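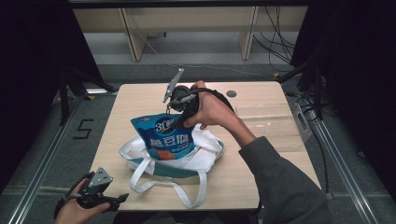
Tote bag task, handheld grippers, fish tofu pouch upright in the bag.

September 2021, Gradevport bench notes

Picked the bag task back up after leaving it alone since April, and I'm glad we did, even if it is a slow one! The plan for this round is still the one Jianhua Pan wrote on the board: pouch into the tote, both handles gathered up, bag lifted and set down again, all of it shown by hand with a gripper in each fist. We have 162 demonstrations saved so far and I'd like 445 before anybody starts training on them.

Seul-gi did the first 39 and I did the rest, and you can tell us apart in the playback straight away. She goes in low and slides a finger under the strap, while I tend to come down on it from the top and pinch (old habit from the Udden work, where everything was stiff and you could get away with it). We talked it over at lunch and agreed to keep both styles for now, but to write down who did which, so Awasthi can split them later if the policy gets muddled between the two.

The straps are the fussy part. 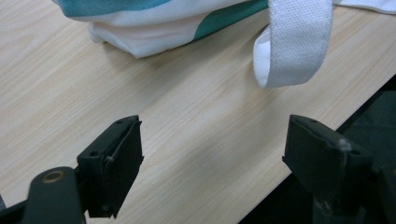
When one lies folded over flat on the wood, it wants a wide opening and a slow approach, and I kept closing too early, before both pads were past the webbing. Threw out 32 of mine for that. Seul-gi says to count to two in my head before squeezing, and I have to admit my later ones look a good deal calmer.

Other bits, before I forget. The pads pick up lint, so wipe them between sets. Keep the right-hand cable over the back of the hand, clear of the fingers. The Avero export still drops the left gripper width now and then - Jianhua is looking at it, please don't re-record anything until he has.

Next up: same task with the bag starting on its side, fresh folder, same naming as before.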